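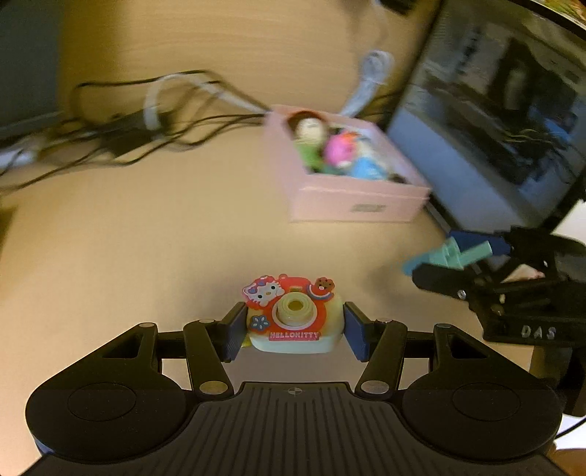
Plultwood Community Toy Library - minutes, general meeting

Sun 12 July, back room of the hall, 2pm start (2.10 by the time the urn was sorted)

Present: Yu-na Bae (chair), Zulkifli Yeoh, Hiyori Ebihara, Chang-ho Yeon (minutes)
Apologies: Ha-neul Heo - sent notes by email, read out under items 2 and 5

1. Last minutes
Accepted. One fix: the shelving was quoted by Stenine, not Iletti. Iletti did the lino. Chang-ho to correct the copy on the website.

2. Money
Balance $2,340 after the hall hire went out. Ha-neul's notes say the membership renewals are slow, same as last winter. Reminder email to go out this week, friendlier wording than the last one please, two families thought they were being fined.
Bond refunds - Zulkifli asked if we still hold bonds for people who left before March. Yes we do. Yu-na wants them paid back or signed over as a donation, in writing, by next meeting. Agreed.
Insurance renewed. Certificate goes on the noticeboard, old one to come down.

3. Opening hours
Long discussion. Saturday mornings are flat out and Wednesday afternoons dead quiet. Hiyori suggests moving Wednesday to after school, 3.30 to 5. Zulkifli can't do that shift, has pick-up on the other side of town. Yu-na can do alternate weeks. Trial it for the rest of term and see who turns up.
Motion: trial the new Wednesday hours to end of term. Moved Hiyori, seconded Zulkifli. Carried.

4. Missing pieces
The big one. Too many puzzles coming back a piece short and going on the shelf anyway. Current rule is count at return, but with a queue to the door it doesn't happen.
 - Zulkifli: put returns in a tub and count later, ring the family if something's gone
 - Hiyori doesnt like ringing people. Would sooner a slip in the bag that says what should be in there
 - Yu-na: both. Slip in every bag, tub for busy mornings
Agreed to try both. Hiyori to do up the slips, puzzles first, then the train sets. The marble run can wait, it's a nightmare and most of us would be happy to see it retired.
Charge for a lost piece stays at $4. Whole toy lost still replacement cost, at the discretion of whoever's on the desk. Zulkifli asked for a cap, left for next time.

5. Catalogue
185 items now on the new spreadsheet, Ha-neul has done nearly all of it. Vote of thanks, minuted.
Ages on the labels are all over the place - some are the maker's, some are ours. Agreed to go with the maker's age where there is one. Pretend play and dress-ups still to be entered. Chang-ho to help with those, needs the login from Ha-neul.
Coloured dots on the boxes: red means small parts. Green used to mean outdoor but somebody has used it for musical as well. Fix when relabelling.

6. Cleaning
Roster has gaps in the second half of term. Dress-ups need a proper wash, not a wipe. Yu-na has taken a bag home already. Battery toys are NOT to go in the sink (again). Wipe with a damp cloth, take the batteries out if they're going to sit on the shelf over the holidays.
Zulkifli to buy more cloths and a second spray bottle, keep the reciept.

7. Shelving
Stenine's quote is good till the end of the month. Anchored to the wall, which we need for the landlord. Question about wheelchair and pram width between the rows - Zulkifli measured it and it's tight at the window end. Could lose the short bookcase there, nobody objected. Quote accepted on condition they confirm the layout in writing first. Moved Yu-na, seconded Chang-ho. Carried.

8. Other business
 - Donations: still getting soft toys left at the door. Sign to be made bigger, we can't take them
 - Key to the side gate is stiff, Yu-na to ask the hall people
 - Kids' colour-in table was popular on open day, bring it back in spring. More textas needed, half are dried out
 - Biscuits: Hiyori next time

Actions
Chang-ho - fix old minutes, renewals email, dress-up catalogue
Yu-na - bond list, gate key, reply to Stenine
Hiyori - contents slips, new hours on the door and the Facebook page
Zulkifli - cloths and spray bottle, bigger sign, cleaning roster gaps
Ha-neul - login to Chang-ho, label ages

Closed 3.35pm. Next meeting date to go round by email once Ha-neul is back.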